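The Table Where Everything Lands

By Malathi Acharya

When I moved to Platbridge in April, I had a white table, two suitcases and the idea that I would be a tidy person. The table cost me 73 at the Bhat second-hand hall, and two students carried it up the stairs for the price of a lunch. I was very proud of it. In one month I could not find a free corner to put my cup.

In my mother's house we had a word for such a table, but I cannot translate it well. It means something like "the place that says yes." You come in with a thing in your hand, you don't know where it belongs, and the table accepts it. The bowl, the letters, the toy of a visiting child, all of them stay there until a festival or a guest makes you clean.

For this article I spent several weeks looking at other people's tables, and I asked the readers of our local pages to write me about theirs. Over 600 letters came. Most of them were apologies, which I did not expect.

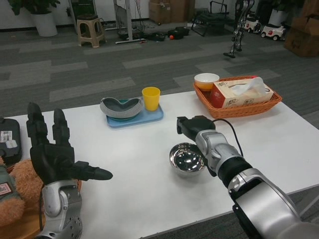

The letters I liked best were from people who don't fight with the table anymore. They give it a few borders and let it be. A woman from the Plivarik side of town wrote that she owns only one rule: a small thing must live inside a bigger thing. A spoon can't lie alone, it must be in a cup, and the cup must be on a tray. She says that her husband laughed about it for 10 years and now he does it too.

I find her rule very practical. A tray is a kind of small room. When a cup and a dish stand on the bare table, they look forgotten. Put the same two on a tray and they look like somebody will come back for them soon. Also you can lift all of it in one movement when you need the space for cutting fabric or for writing.
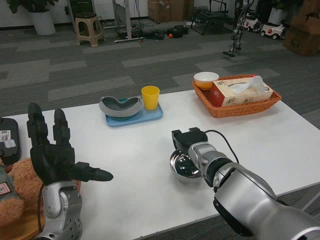 The blue tray with its dish and yellow cup, and behind on the right the basket for the tissues.

Baskets are more difficult, in my experience. A deep basket is a hiding place, and after half a year you are afraid of it. I prefer a low one, where a box of tissues can stand and still be reached with one hand. If a bowl fits next to it, good, then the bowl also has an address. The color is a matter of taste, but on a white table I would always take a warm one, orange or brown, because white alone looks like a clinic.

Then there is the question of the soft things. Many readers asked me if a teddy bear may be on a working table. I asked Jamen, my neighbor, who repairs chairs and has strong opinions on furniture, and he said that a bear is better company than a calculator. I have nothing to add to this. Only keep it at the side, away from soup.

Metal bowls deserve a word too. I own two of steel, and they are always out, for they are too wide for my shelf. For a long time this made me angry. Now one of them holds whatever is being sorted on that day: buttons, beans, coins from the coat pockets. When the sorting is done, the bowl is empty again and may stay where it is.

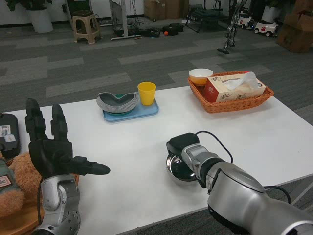 Five small habits from the letters

Give each tray one purpose, and wash it when you wash the cups.

Choose a basket that is not higher than your hand is long.

Leave one free place in front of your chair, as wide as an open newspaper.

Cases and boxes go to the edge, with the label to the outside, so you can read it without lifting.

Clean the table in the evening, but only for the length of one song. What is still there after the song may sleep there.

I have followed the last one for the whole winter. My table is not empty, and on most mornings there is a place for my cup.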